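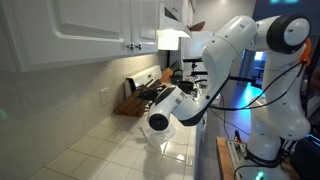
Why I Keep Driving Past Two Perfectly Good Bakeries

By Morag Haldane
7/11/24
5 min read

I have a bakery at the end of my street. I have another one by the train station, and the bread there is very decent, and the parking is free. So why do I spend my mornings off driving clear across Prundbridge to stand in line at Innes, where they were out of the seeded rolls the last two times I went?

I've been chewing on that question (sorry) since last October, when my sister-in-law pointed out that I'd driven past both of the others to bring her a loaf that was, in her words, "fine." She's right. It's fine! It's good bread and I've had better. But I write about small businesses for a living and it bugged me that I couldn't explain my own shopping, so I started paying attention, and then I started bothering people.

The first person I bothered was Oduor Masanja, who owns the place. Oduor used to sell office furniture, and he'll tell you he was terrible at it. He bought the shop from the original Mr. Innes and kept the name because a new sign cost more than he had. He thought he'd be selling bread. What he noticed in the first few months was that the same people came in at the same times and mostly wanted the same thing, and that they got a funny look on their faces, kind of pleased and kind of shy, when he started reaching for it before they asked.

So he wrote it all down. There's a spiral notebook under the register with nearly 400 names in it, and next to each name is what they buy and how they like it sliced. No email addresses, no birthdays. New hires get the notebook before they get an apron. I asked if I could see my page and he wouldn't let me, though he did tell me it says "talks."

Now, I've sat through a lot of presentations about customer loyalty, and most of them want to sell you an app. I called Bujar Jurić, who spent years setting up points programs for grocery chains before he went out on his own, and I expected him to defend them. He did, a bit. Points work fine for gas and diapers, he told me, stuff you'd buy anyway and where one store is as good as the next. But he's watched a lot of little shops pay for a system like that and get nothing back, and he thinks it's because the owner stops looking up. The tablet greets the customer, the tablet knows the name, and the kid at the register is busy poking at the tablet.

"A stamp card says come back nine more times," he said. "It doesn't say we'd be glad if you did."

I put that to Agnes Dalgleish, who runs Drestance, the shoe repair and key place next to the post office, and she snorted. Agnes doesn't keep a notebook. She doesn't do much chatting either, and I've seen her send a man away because his boots weren't worth fixing. She told him to keep his money and where to get a better pair. He came back with his wife's boots, and then with his neighbor's. She loses a sale like that fairly often and she's had a waiting list for as long as I've lived here.

That one stuck with me, because it wrecked my tidy theory about being remembered. Agnes doesn't remember my name. I've been in there a dozen times and I'm "the brown ones." And I'd still never take a pair of shoes anyplace else, because the one time I asked her whether something was worth doing, she told me the truth and it cost her the job.

There's a flip side, and I want to be fair to it. Everaldo Pimentel ran a café in Gurwood for 5 years and did all of this, the names, the usual orders, the free cookie when you looked like you'd had a rough day. People adored him. He closed anyway. The rent went up 400 dollars a month and the regulars, bless them, were the sort who buy one coffee and stay until lunch. When I asked what he'd do over, he didn't even pause. He'd have raised his prices 3 years sooner. He was scared of insulting his friends, he said, and then when the closing notice went up, all those friends came in and told him they'd have happily paid more.

I told Oduor that story and he got quiet, and a couple of weeks later the sourdough went up by fifty cents. He put a card by the register saying so, in marker, with his signature on it. I stood behind a woman who read the whole card, said "well, about time," and bought two.

I still don't have a grand answer for my sister-in-law. I do know I tried the bakery on my street again last week, to be a good sport, and the rye was excellent, and the girl asked if I wanted a bag, and I said yes please and walked home. It took four minutes. I'll probably go again when it rains. But I've got the car keys out for tomorrow, and I called ahead about the seeded rolls this time.

Last updated: 7 hours after publication, to correct the location of Drestance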